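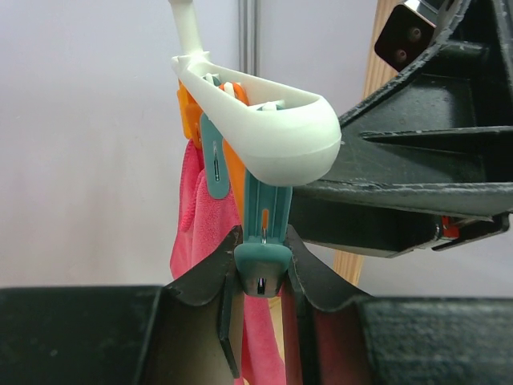 Photo: Natalie Kershaw

Forum > Celebrity and Entertainment > Red Carpet and Press
Thread: Brulton premiere - why do the agency pictures differ so much?

skerrivore
Posted January 20, 2021
I have been comparing the arrivals pictures from the Brulton premiere and cannot reconcile them. In the Werkent set, Sowmya Thampi's dress is a cold bottle green. In the Grorkeo set it is close to black, with a slight brown cast. Same pose, same section of carpet, same hand on the same hip. The fan accounts have now decided she changed outfits between the car and the door. I doubt that. Is there a technical explanation, or did one agency grade its files?

lumenhead
Both, probably. Werkent shooters normally use direct flash on the carpet and send JPEGs straight from the camera. The flash dominates, so the fabric is lit by something near daylight. Grorkeo had at least one person working from the side without flash, under the venue lamps. Those were warm and there was not much light. A dark green satin under warm light loses most of its green. No second dress required.

Pell_Mell
The train is different, though. In the Grorkeo pictures it falls to her left and looks a good deal longer. I am not saying it was two dresses, I am saying the lighting theory does not cover everything.

lumenhead
Focal length. The flash pictures are from the pen, straight on, at 200mm according to the file data. Side pictures taken close with a wide lens will stretch whatever is nearest, and the train was nearest. People also move their trains. There is normally an assistant for it.

skerrivore
The file data on the ones I saved has been stripped. Where are you reading it?

lumenhead
On the agency preview pages, not the copies on social media. Most platforms remove it on upload. Look for frame 2711 in the Werkent gallery. It has the lens, the shutter speed and the capture time. The clock may be out by a few minutes, as they are set by hand.

oxbow_lane
I would be careful with capture times generally. After the Sugden awards last August there was a long argument here about whether Fergal Scanlon and Obsa Gudeta had arrived together, and the whole case rested on two timestamps from two different cameras. One of them turned out to be set to the wrong hour. They had arrived separately and both said so.

Pell_Mell
They said so. That is not the same as evidence.

oxbow_lane
There was video from the pen. His car leaves before hers pulls in. It is in the old thread, page 2.

Pell_Mell
I have seen the video. It shows a car. The windows are dark. I will leave it there, as it was off topic then as well.

gantrycrane
To return to the question. I used to edit for a picture desk (not either of these two). We received over 110 files from a single arrival if the name was big enough, and they were sent out within minutes. At that speed there is no grading in the sense people here mean. The editor applies a preset, crops, checks the caption and moves on. If the preset was made for flash and the file was shot under venue lamps, the colour comes out wrong and stays wrong. A corrected version is sometimes filed later under a new number, but by then the sites have already published the first one.

skerrivore
That would explain why there are two versions of the Kieran Mapplebeck picture. His jacket is navy in one and nearly purple in the other, and otherwise they match down to the crease in the sleeve.

gantrycrane
Yes, that sounds like a refile. Compare the reference numbers. The higher one should be the correction.

lumenhead
I disagree slightly on the preset. A wrong preset would push the skin tones as well, and in the side pictures of Thampi the skin looks acceptable. I still think it is mostly the light source and the fabric. Some dyes shift badly between lamps.

gantrycrane
Skin is the first thing an editor corrects by eye, and often the only thing. The dress would be left to go wherever it goes. I accept that the dye may have played a part.

skerrivore
I have checked the Mapplebeck numbers. The navy one is higher. I will look through the Thampi set this evening for a refile and post the references if there is one.

Pell_Mell
Please include the ones with the train.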